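**Plendel Refurbishment Project – Section 3: Internal Assessment**

Submitted by Lowri Trevor and Parviz Hosseinzadeh, May 19, 2024
Supervisor: Annelies De Graaf

The project asked whether retired office towers from the Prydderch site could be returned to service as study-room computers within a budget of $200 per machine. This section covers the interior of the first tower and the order in which its parts should be removed.

### 3.1 Wiring

The wiring was assessed before any component was considered for removal. Black and gray cables run down beside the metal drive cage toward the motherboard, and the red, yellow and black power wires share the same part of the case with a black SATA data cable. We recommend that each cable be tagged at both ends before it is unplugged. Genji Onishi prepared the tags and the wiring chart in Appendix B. 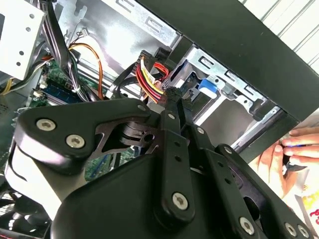

### 3.2 Motherboard

The board is to be kept if it passes the power test described in Section 4. Dust should be cleared with a hand blower and a soft brush, working away from the processor area.
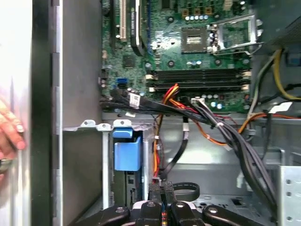
Replacement parts account for most of the projected cost. Yareli Tovar obtained a quotation from Wondex for used memory, and a second supplier, Nurkia, has yet to reply. The board has four memory slots in one group, all to be checked for damage to the retaining clips before new modules are ordered. The processor bracket should be closed whenever the tower is moved – an open bracket is easily bent. Our estimate allows 9 hours of labor for the first tower, including testing and the installation of software. The remaining towers will be assessed in July, subject to approval of the parts order.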